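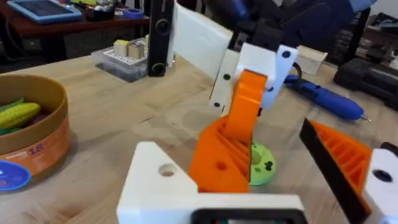 Drirnside, June

About Zarkitz

Zarkitz tests grippers, arms, cameras and controllers for small shops that want to know what they are buying. We opened with two benches and now run five. Uldis Dzene handles arms and controllers. Eusebio Huaranga handles grippers and cameras.

Customers send us a part and a list of jobs. We run each job on every finger and controller setting in the plan, and we write down the misses along with the picks. A standard gripper comparison is 3000 cycles. Shorter trials are fine if you only need to rule something out.
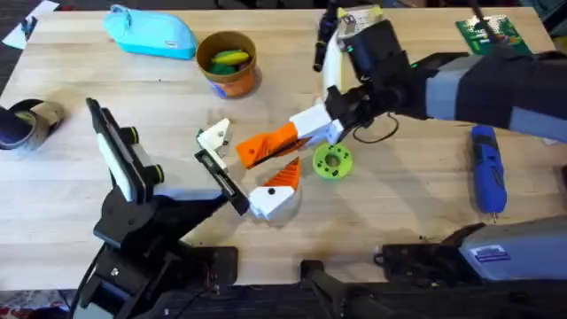
Fodby wrote to us after their first report that the tables were clear but they would have liked the failed grasps sorted by cause. They also asked for the controller settings on the same page as the results. Both are now standard.

We do a lot of work on printed fingers, mostly ribbed ones, and on how two arms share a part. 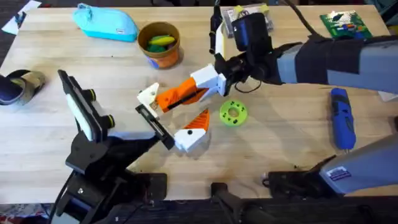 Handing over a part is where many setups lose time. The giving arm has to hold still, and the taking arm has to close without pushing the part out of line. A jointed piece like the orange and white one makes this harder, as it can fold when a finger presses on its tip. We log grip force and position on both sides and compare controllers on the same moves.

Cameras get their own trials. We look at wrist views and fixed views of the same task and report what each one misses. Our current list covers 11 camera and mount pairings, including the Mägi bracket.

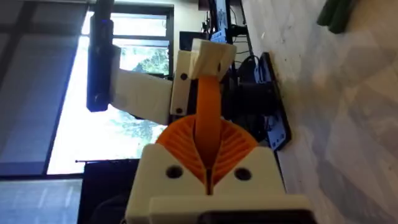

Ribbed soft finger in a printed housing, wrist camera view.

Visits are on Tuesday afternoons by appointment. Bring the parts you want handled, and spares if you have them.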